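Blackout lining and overnight room temperature

The back bedroom at Gosselin faces north-east and loses heat faster than any other room in the flat. The radiator is undersized and sits below the window, where a long curtain traps most of its output against the glass. I have been meaning to deal with this for two winters and finally started in May, when it no longer mattered much.

The existing curtain is a plain unlined cotton. I considered three replacements and settled on adding a separate lining to the old one, hung on its own row of hooks from the same heading tape. A separate lining can be washed alone, and it leaves a layer of still air between the two cloths. That air does most of the insulating. Weight of fabric matters less than how well the sides and top are closed.

Width first. A lining needs less fullness than the face fabric, so 1.5 times the track length is enough. Length next: mine finishes 2 cm above the sill, clear of the radiator. If yours drops past the sill, you are heating the window.

I used a black woven cloth from Kindelier, sold by the metre. It frays badly on the cut edge. A single turned hem will not hold, so fold twice and press before stitching. Black also shows every bit of lint, which I had not considered.

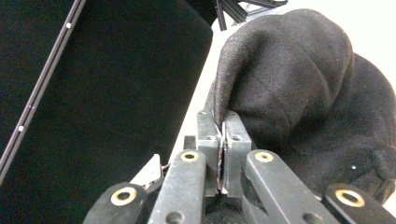 Black fabric, folded at the edge.

For the sides I sewed a flat return of 30 mm, fixed to the wall with hook-and-loop tape. The top is harder. A pelmet is the proper answer, but a strip of foam pushed behind the track does a fair job and can be removed without filling holes. Check that the curtain still runs freely before you press the foam home.

Measurements were taken with a cheap logger on the bedside shelf, heating off from 11 pm, reading at 6 am. With the old curtain alone the room fell to around 17 degrees. With the lining it stayed a little higher on nights that felt similar outside. I did not log the outdoor temperature, so I won't put a figure on the difference. Adjoa Ankrah has pointed out that a logger on a shelf against an inside wall tells you more about the wall than the air, and she is right. It will move to the middle of the room in autumn.

Cutting out is best done on a flat, hard surface. Carpet drags the cloth and the line wanders.

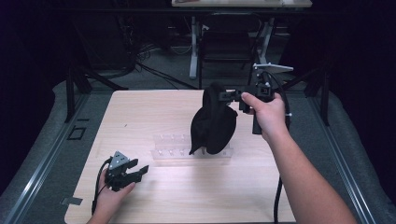 Light wooden tabletop, pale and fine-grained.

Condensation is the one drawback. A well-sealed curtain makes the glass colder, so more water collects on it overnight. I wipe the sill each morning and leave the curtain fully open until midday. The bottom rail of the window frame needs repainting before next winter, and I would like to get the sash draught-stripped at the same time.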